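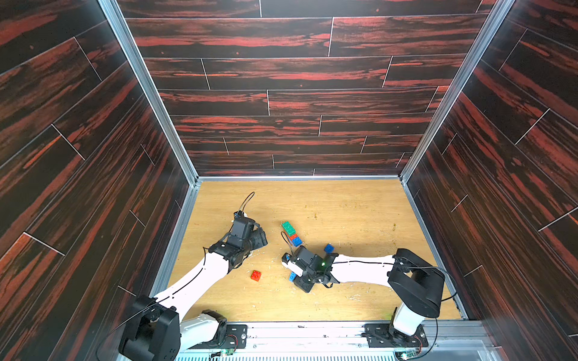 Setting up a two-arm cell for brick stacking

These notes cover the Lorkum bench build, from bare extrusion to a first stack of toy bricks. You need two small hobby arms with grippers, enough aluminum extrusion for the base and corners, a wood floor panel, and patterned panels for the walls.

1. Base rail
Use one long piece of slotted extrusion across the front. Both arms bolt to it through their black base plates. Put the nuts in the slots before you close the ends. Leave the bolts finger-tight until the arms have been powered and moved by hand through their full reach.

2. Floor and walls
Set the floor level with a shim under the low corner. Add the side and back rails, then the two rear corner posts, then the panels. We used a dark plank print with rust-colored streaks. The front stays open.

3. Boards and cables
Mount one controller board on the rail near each arm. Run the motor cable along each link and leave a loop above the gripper. Turn the wrist both ways to its stop. If the loop pulls straight, add 20 mm and try again.

4. Calibration
Center every joint, save the offsets in Gravow, and label the file left or right. Swapped files are the most common fault on this build. Set the speed limit to 70 percent for the first day.

5. First bricks
Start with a single 2x2 brick on the open floor between the grippers. Have one arm pick it up and put it down. Then try a stack of three. Set the right gripper to close slowly; a brick held near its end tends to swing when the jaws meet.

Keep the other arm's gripper open and parked to the side until both programs run cleanly alone.

6. Cleanup
Wood shavings and crumbs collect on the floor. Brush them out before a long run, and check the rail slots too.

The wiring list was revised in June and is on the Gill page.

Filed under: Workshop Builds, Robot Arms, Aluminum Extrusion

Search this site Go

Contact | © Rillholm Shared Workshop | Back to top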